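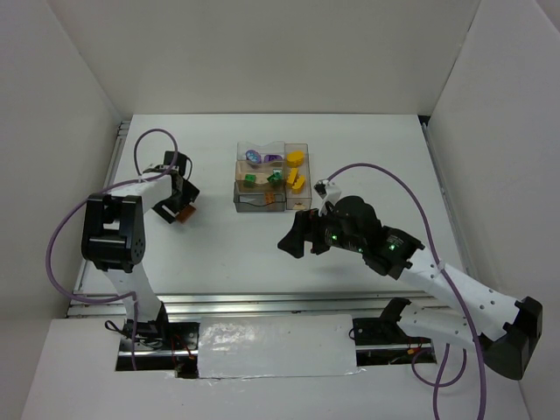 Bomum drawer organisers, the smoky ones: six months in

I bought these back in July after losing my temper with the craft drawer (glue sticks, dried-up felt tips, a single roller skate key, you name it). I'd been eyeing up the Laka trays for ages but they only come in white and I wanted something see-through, so Bomum it was. I got the set of 8, then went back for a second lot, which tells you most of what you need to know!

First the good bit. They're properly sturdy. I've had cheap clear trays before that cracked if you looked at them funny, and these have been yanked out, dropped on the kitchen tiles and filled with far too many batteries, and I've got one small chip to show for it. The smoky tint is lovely too. It hides the grubbiness you get in the bottom of any drawer but you can still spot the sellotape without rummaging.

The long narrow ones are my favourites. Paintbrushes, knitting needles, those skinny screwdrivers, all sorted. The little squares I'm less keen on, they're a bit too small for anything except drawing pins and the odd rubber.

Now the moaning. They slide. Open the drawer with any enthusiasm and the whole lot shuffles to the back, so you'll want a bit of grippy liner underneath (I used an old roll from Ekell and cut it to fit). They also scratch if you use the rough side of a sponge, ask me how I know. And don't put them in the dishwasher, mine came out cloudy and it hasn't shifted.

My brother-in-law Corey Treloar has the Mạc bamboo version in his shed and swears by it. Very handsome, I'll give him that, but his cost almost 2 times what mine did and you can't rinse paint out of them.

Would I buy them again? Already have. Measure your drawer before you order though, depth as well as width, my bathroom one was too shallow and wouldn't shut.

Posted Dec 31, 2025
197 people found this review helpful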